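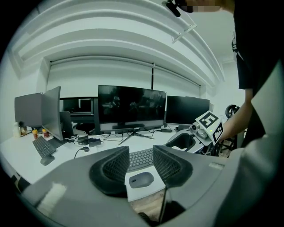

Long desk, middle place. Gray mouse on the white box, in front of the keyboard.

6 March 2025

Today I looked at the long desk before we move the Vokthorpe work to it. The monitors in the middle have dark screens, and I left them so. Orla Duggan asks for 2 keyboards to stay, each with its own mouse, and I agree. The small bottles on the left side should go to the shelf. I did not move them yet, I do not know who uses them.

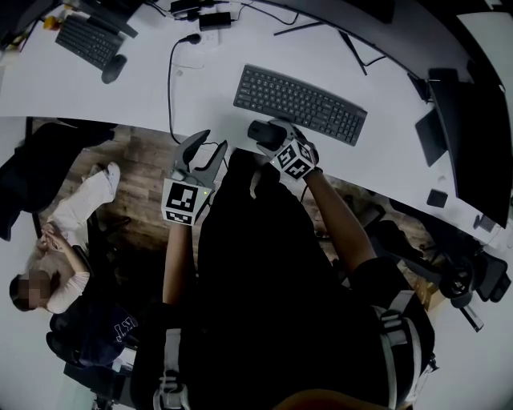

Same desk from above, with the power adapter and the cables at the back.

The cables are what I like least. One goes down near the wall outlet and it is easy to catch it with the foot. I will ask Geraghty for cable clips, one bag of 300 is too many but they sell only this size.

To do: labels on the adapters, wipe the desk, ask Orla about the bottles.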